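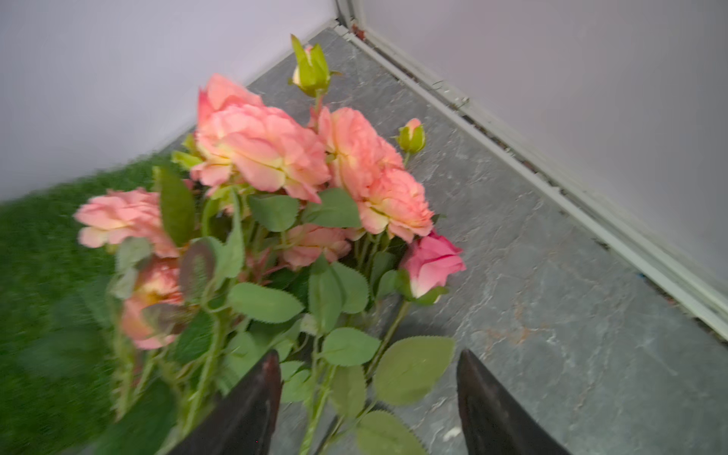
Peach and coral roses with their buds and leaves, before any fluffing.

# Okoth Flowers – notes to go with the photos

21 Jun 2020 – by the Okoth notebook keeper

This is the README for my folder of fake flower arrangements. I started it in April when I got tired of forgetting which stems I'd put with which vase, and it has grown to 1,156 photos (I know!). File them, use them, copy the colour combos, whatever you like.

## What's in the folder

- `stems/` – single bunches, mostly roses, up close so you can see the colour of the petals
- `vases/` – finished or half-finished arrangements
- `notes.txt` – my grumbles, in no special order

The peach bunch is my favourite of the lot. The big blooms go from salmon pink to pale yellow and cream near the base, and there's a much brighter pink rosebud in with them that I nearly snipped off. Glad I didn't! The leaves have proper toothed edges too, so I let a few show low down instead of stripping the stems.

## Things I've learned about mixed bunches

Pale blue roses are tricky. I like them up near the top, with the white ones lower on one side and the peach over on the other, and then something coral drooping out past the rim so it doesn't look like a lollipop. A dark glass vase hides a multitude of sins – you can cross the stems any old way down there. Keep one skinny bud standing higher than its neighbours.
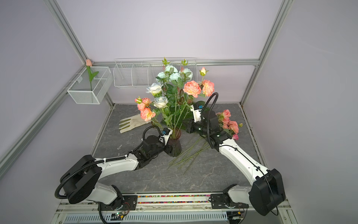
## Naming

Folder name is the vase, then the main colour, then a number. Anything marked `stustevow` is from my old labelling and I haven't got round to fixing it. There are 2 duplicates in `vases/` as well, sorry.

---

We use cookies to remember your settings. OK / More info

Contact: Okoth Flowers | © 2020 | Back to top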